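3.2 Simulated counterpart of the workshop cell

The physical arm was assembled over two winters in the shared workshop at Lollinlow, from a second-hand joint set and a base plate cut on site. Shop hours were limited to evenings, and the bench could not be left set up between sessions. Most controller development was therefore carried out in simulation, with the bench reserved for checking joint limits, cable routing and emergency stop behaviour.

The simulator, Eltetero, was run on a desktop computer belonging to the second author. Each episode was capped at 25 seconds of simulated time. Joint friction was fitted from slow sweeps of the real arm, one joint at a time. The fitted values for the two lowest joints drifted as the grease settled and were measured again in September. Contact parameters for cookware were left at the simulator defaults, a choice we return to in Section 5.

The kitchen layout places the arm at the edge of the counter beside the cooktop (Figure 4). A pot stands on one of the rear burners, and the long upper link can pass over the stovetop on its way to the wall side. This posture was of interest to us for clearance: a controller that tracks only the gripper pose may bring the middle of the arm down onto a pot or its handles.
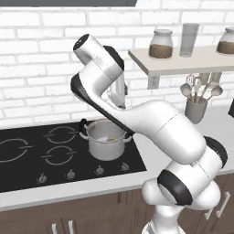 Figure 4. Arm posture over the cooktop in the simulated kitchen.

Why was the controller not tuned directly on the workshop arm?
Bench time was too short, and each collision meant stripping and realigning at least one joint before work could go on.

Clearance was handled by wrapping each link in a chain of capsules and adding a penalty when any capsule came within 23 mm of a fixed surface. The margin was set by hand. Smaller values gave shorter paths but left no allowance for the flex we had measured in the base plate, while larger values caused the planner to stall near the wall. The shelf was modelled as a plain box without its bracket, and the shelf contents were treated as fixed obstacles.

We ran 2,000 episodes with the pot position varied within the rear burner area. Of the candidate gain sets, 19 met the clearance limit in every episode and were kept for bench trials. The remainder were discarded without further tuning. Gains were copied to the Sutter motor drivers by a script written by Elis Price, which also refused any value outside the range the drivers accept. Logs were archived at Drirville on December 31, 2022, and no gain set was changed after that date.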